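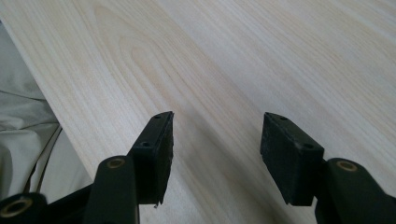

Finishing schedule for the small table, written up from the notebook before I lose the page again.

The top is pale, close-grained and matte. I have kept it that way through two rounds of refinishing, and the method below is the second one. The first used an oil that went yellow within a winter and had to come off completely.

Preparation. Remove everything from the surface, including whatever has collected around the cable hole. Vacuum, then wipe with a cotton cloth barely dampened with water. Leave it overnight. Water raises the grain slightly, and it is better to have that happen now than under the finish.

Sanding. Start at 180 grit, finish at 240, always along the grain. On the arched parts of the figure follow the long axis of the board and ignore the curves. I tried following the curves in October and produced a patch that caught the light differently from the rest. It took an evening to remove. Round the corners over by hand with a folded sheet; a block puts a flat on them.

Dust. Brush, vacuum, tack cloth. Kayode Omoregie, who has the workshop unit in Skumesby, does this part twice and I have come round to his view.

Finish. I use the Margaritis water-based matte, the clear one. Halima Bashir recommended the Skiletti hard wax, and on an offcut it was tougher, but it darkened the wood by more than I wanted. Two thin coats, wiped on with a lint-free pad. Denib lightly between them. The tin gives a recoat time that I have found optimistic in an unheated room, so I double it.

Cure. Light use after 8 days. No tape on it before then, and no cloths left lying on it either, as the weave will print.

That covers the top. The rest of this is about what goes on it.

For a long while small items lived loose on the table and were moved to one end when the space was needed. Sliding them is what does the damage. Most of the marks I have had to sand out were short parallel scratches made by things being pushed aside with a forearm. The present arrangement is one open box, set towards the far edge, with everything going into it at the end of a session.
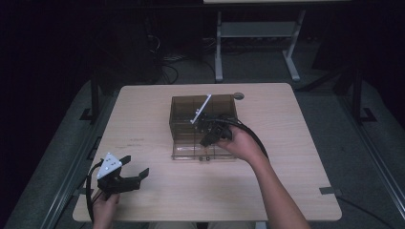 Smoked acrylic suits this better than the clear kind, which shows every fingerprint, and better than card, which sheds. The tint is light enough to read the contents from a chair. The open top matters more than I expected. I had a lidded box before, and the lid spent its life on the table taking up as much room as the box did.

Long thin pieces go in diagonally with one end above the rim. Stood upright they tip over, and laid flat they end up under everything else. Anything short goes in after the long pieces.

Acrylic scratches more easily than the table finish, so no paper towels. Microfibre and a drop of washing-up liquid, rinsed and blotted. Solvent cleaners will craze it. Lift the box to move it, as grit trapped underneath will mark both surfaces.

Still to do: the dark smudge on the left side. It has survived a damp cloth and a white eraser. Adesuwa Nnaji suggests a little methylated spirit on a cotton bud, which I will try on an offcut with the same finish first. If it lifts the coating I will spot sand and recoat in spring.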